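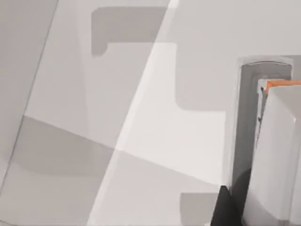 Off-white, light gray and some hard-edged shadows

Getting the living room ready for a drama night

We are deep into the second season of Plamden at our house, and if you've seen it you know how much of that show takes place in dark hallways with people muttering at each other. I love it! I also spent most of the first season squinting, turning the sound up, turning it back down for the music, and picking popcorn out of the couch. So these are the things I've changed since then. Most of them cost nothing, and all of them work just as well for a hospital show or a murder mystery as they do for Plamden.

Light first

A lamp behind the couch will show up in the screen as a bright blob, right on somebody's face. Move it beside the TV, or tuck it behind the stand so it shines on the wall. You get a soft glow around the picture and your eyes don't get so tired in the dark scenes. I use a 40-watt bulb with a cloth shade and it's plenty.

Check for reflections with the TV off. Sit where you always sit, look at the black screen, and whatever you can see in it is what you'll be seeing all through the gloomy parts. Ours was the kitchen window. A tension rod and an old dark pillowcase fixed that in the time it took the kettle to boil.

Don't fuss with the brightness until you've looked at the picture mode. Many sets come set to something like "vivid" or "standard," and the one called "movie" or "cinema" is usually kinder to skin and shadows. Give it a whole episode before you decide. It looks yellow at first, then you switch back and the old way looks blue!

Wiping the screen

Turn it off and let it cool. Dry microfiber cloth, light strokes, top to bottom. If there's a fingerprint that won't budge (we have a toddler, so there is always a fingerprint), dampen a corner of the cloth with plain water and go over it once, then dry it. No glass cleaner, no paper towels, and never spray anything straight at the screen - it runs down into the bottom edge and you really don't want it in there.

While you're at it, run a soft paintbrush along the vents at the back. A 2-inch one is perfect.

Hearing what they're saying

This was the big one for me. A bare room bounces sound all over the place, and whispered lines are the first thing to go. A rug between the couch and the TV helped us more than any setting did. Curtains help too, and so does a full bookcase on the back wall.

If your TV speakers point down at the stand, see what they're pointing at. Mine were firing into a folded blanket. I had put the blanket there myself, to look cozy.

Look in the sound menu for anything called "dialogue," "speech" or "voice." Then look for a night mode, which keeps the quiet parts up and the loud parts down, so nobody upstairs wakes up when a door slams in the hospital basement. And subtitles! Use them! My friend Nantana Panyasiri held out against them for years and now says she's catching jokes in shows she has seen three times.

Quiet snacks

You want things that don't crackle. Empty the chips into a bowl before you start, and line the bowl with a cloth napkin if it's metal. Better yet, make something soft:

Soft pretzel bites, baked ahead and kept warm in a towel.
Grapes, off the stem.
Cheese cubes, taken out of the fridge 30 minutes early so they taste of something.
Popcorn, which is noisy for a minute and then everybody's used to it.

For popcorn on the stove, put in three kernels with the oil, wait for them to pop, then add the rest, lid on, and take the pan off the heat for a slow count of thirty. Back on the heat they all go off nearly together and you get far fewer duds. Salt it in a paper bag and shake. Fine salt sticks, coarse salt just falls to the bottom. If you've only got coarse, give it a few seconds in a clean coffee grinder.

Drinks go in something with a wide base. I've gone over to short jam jars completely.

The couch

Throw a washable sheet over the cushions and tuck it well down into the gaps with a wooden spoon. It stays put, the crumbs stay on top, and you can carry the whole thing outside and shake it. Butter spots on fabric: cornstarch on, leave it overnight, vacuum, then a drop of dish soap on a damp cloth if there's still a shadow. Try the soap somewhere hidden first.

Remotes get a basket and nothing else goes in the basket. If the buttons stick, take the batteries out and go around them with a cotton swab barely damp with rubbing alcohol.

Boxed sets

I know, I know, everything streams. But shows disappear, and in June I went looking for Semaan, which I'd been saving, and it was gone from the service I pay for. I found the discs at a thrift store in Wemport for almost nothing. Stand the cases upright like books, out of the sun, away from the radiator. Wipe a smudged disc from the middle straight out to the edge with a soft cloth, never around and around. If the little teeth in the hub have broken off, move the disc to a paper sleeve and slip that in the case behind the booklet.

Keeping track

Tape an index card inside the cupboard door with the name of the show and the last episode you finished. We watch with Kwesi Tsikata from next door, who works odd shifts, and before the card we were forever starting the wrong one. He writes his theories on the back. He was right about the anesthetist, too, and I'm still annoyed.

One more for long episodes. Plamden's season finale runs 57 minutes, so I set the oven timer for something that takes an hour, a pan of baked oatmeal or a tray of root vegetables, and put it in as the titles start. Tomorrow's lunch is done when the credits are.

Next time I want to get into cables, and what to do with the drawer full of old chargers. If you've got a good way of labeling them that doesn't peel off, please send it in!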